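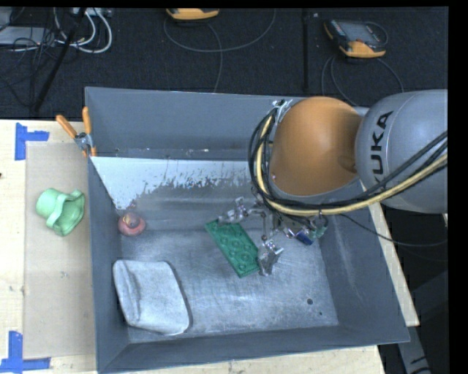

4.2 Collecting demonstrations by remote control

All demonstrations were recorded on the bin cell at Lirkcombe. The operator sat at a desk with a view of the bin and moved the arm with a hand-held input device. Motion of the operator's hand was mapped to motion of the gripper in the frame of the robot base, so that pushing away from the body always moved the gripper toward the far wall. We first tried a mapping in the frame of the gripper itself. Operators lost track of direction as soon as the wrist had turned, and we dropped it after the pilot sessions.

The task was to take a named object out of the bin and place it on the sheet beside it. Objects were household and toy items, chosen to cover hard, soft, flat and rounded shapes. Figure 4 shows the workspace with the gripper at a green toy building plate and a folded piece of gray fabric elsewhere on the floor of the bin. Blue tape marks the position of the sheet on the table. The position of the bin was checked against a template at the start of each session.

A demonstration began when the operator pressed the start pedal and ended when the object had been released and the arm had moved back above the rim. The operator could abandon a trial at any point with a second pedal. Abandoned trials were kept in the raw data but were not used for training, except in the comparison in Section 5.4. We recorded joint positions, the commanded and measured pose of the gripper, finger positions, and video from a fixed camera. Signals were resampled to a common clock before any further processing.

Flat objects took the most care. A thin plate lying on metal leaves the fingers very little to close on, and a straight approach from above tends to push it along the floor. The operators settled on two ways of dealing with this. One was to place a finger at each of two edges and close slowly while holding the height constant. The other was to slide the plate against a wall and let it tip up. We did not instruct operators to prefer either one. As a result the data for flat objects contain two distinct behaviors, and a policy that averages over them does neither well. This was our main reason for using a mixture output in Section 3.

Force was not fed back to the operator's hand. Contact had to be judged by eye and from a tone that rose in pitch with the measured load on the wrist. Renji Oshima, who recorded the pilot data, found the tone useful for contact with the floor of the bin and of little help once an object was held. The sloping walls caused more trouble. When the gripper was low and close to a wall, the housing of the arm could come near the rim without the operator noticing. We therefore added a soft limit that slowed the arm near the rim, and we rerecorded all trials made before the limit was in place.

4.3 Hand guiding

For comparison, a second set was recorded by hand guiding. The arm was put in a compliant mode and the operator moved it directly, holding the last link with one hand and working the fingers with a switch in the other. Eluned Ifans recorded most of this set. Hand guiding was faster for simple grasps, but reaching to the bottom of the bin meant leaning over the table, and the operator's arms then blocked the camera. To obtain clean video, each guided path was replayed with the objects put back by hand. Replays in which the object did not end up on the sheet were discarded.

The final training set holds 3000 demonstrations, 80 percent of them by remote control. A further 50 remote demonstrations were held out for choosing the length of the action window. Paths were trimmed to remove pauses at the start and end, but pauses in the middle were left in, as many of them fall just before the fingers close. Section 5.1 reports what happens when they are removed.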